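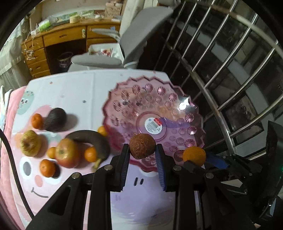
Kiwis still rock hard after two weeks, what am I doing wrong?

Posted by plumjam_929

I bought a big bag of kiwis at the farm stand in Ekcombe because they were cheap (15 in the bag!) and I figured we'd eat them for breakfast. Well, they went in the fridge and two weeks later most of them are like golf balls. A couple have gone wrinkly on the outside and they're STILL sour in the middle. Is there a way to save these or should I make jam? I've never made jam. My oven runs hot, if that matters.

Posted by backporch_dondthorpe

Take them out of the fridge! Cold pretty much puts them to sleep. Put four or five in a paper bag with a ripe banana or an apple, fold the top over and leave it on the counter. Check every day by pressing near the stem end with your thumb, and when it gives a little, eat it or move it back to the fridge. Mine usually take four days or so, but I've had stubborn ones go a whole week. Leave the rest of the bag cold and do them in batches, or you'll have a pile of ripe kiwis all at once and nobody in the house will want one.

The wrinkly ones have lost water. If they smell fine, peel one and taste it. If it smells like wine, toss it.

Posted by gulttongal

jam works, I do 300 grams of peeled fruit to 100 grams of sugar plus a good squeeze of lemon, cook it on the stove till it's thick. it doesn't keep like regular jam with that little sugar so put it in the fridge and use it up. no oven needed

Posted by tworows_back

Were they picked early? The ones I got from that stand last November never did get sweet, bag or no bag. I'd ask them for a refund.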